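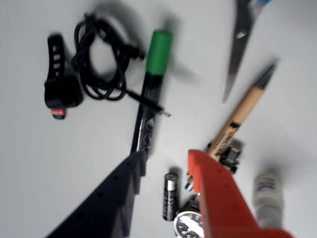

Tabletop manipulation work at Tirnier: the two-finger gripper over a set of small household and office objects.

Robot Software Engineer, Perception and Grasp Planning
Tirnier, Manipulation Software Group
Full time, fixed term of 24 months, with possible extension
Posted 2018-01-22

Tirnier invites applications for the position of Robot Software Engineer in its Manipulation Software Group. The group develops the software that allows a robot arm to find, select and pick up small objects placed in no fixed order on a flat surface. The successful candidate will report to Nandini Nair, head of the group, and will work daily with the control team led by Malathi Salian.

Background

The group maintains two main software packages. Lirkovora handles perception: object detection, outline extraction and pose estimation from a camera mounted close to the gripper. Jullari handles grasp planning and motion execution. Both are written mainly in C++, with Python used for testing, data handling and model training.

Current work concerns objects that are thin, shiny or easily bent, such as pencils, scissors, batteries and loose cable. Pose estimates for these items become unreliable when the camera image is blurred by arm motion, and the planner at present slows the arm before each new estimate is accepted. The person appointed will help remove this limit.

Duties

Improve pose estimation in Lirkovora under motion blur and partial blocking of the view by the gripper fingers.
Extend the Jullari planner so that a grasp can be corrected during the final approach.
Bring the time from image capture to corrected motion command below 100 milliseconds on the group's standard computer.
Maintain the replay tool, which runs recorded trials against new software versions, and expand its test set to 1000 trials.
Write and review code, keep interface documents up to date and take part in the release process.

Required qualifications

A bachelor's or master's degree in computer science, robotics, electrical engineering or a related field.
At least 2 years of experience writing C++ for systems that run on real hardware. Work completed as part of a degree may be counted.
Good working knowledge of Python and Linux.
Experience in at least one of the following: camera calibration, object pose estimation, motion planning, visual servoing.
Ability to write clearly in English.

Desired qualifications

Experience with ROS.
Experience training and deploying neural networks for image segmentation.
Familiarity with continuous integration for software that depends on hardware.

Place of work and conditions

The position is based at the Luangrath site. Regular presence in the laboratory is required, as most testing is carried out on the arm itself. Salary is set according to the Tirnier pay scale and depends on prior experience. Relocation support may be requested at the time of an offer.

How to apply

Applications should include a cover letter, a current resume and the names of two references. Applicants are also asked to submit a code sample or a link to a public repository, with a short note stating which parts are their own work. Materials should be sent as a single PDF file through the Tirnier careers page and addressed to Loan Huỳnh, Personnel Office.

Interviews will be held in March and will include a technical discussion with Saranya Alva of the perception team. Technical questions about the position may be directed to her before applying. Questions about eligibility or work permits should be directed to the Personnel Office.

Tirnier is an equal opportunity employer. Applicants who need an adjustment to the interview process are asked to state this in the cover letter.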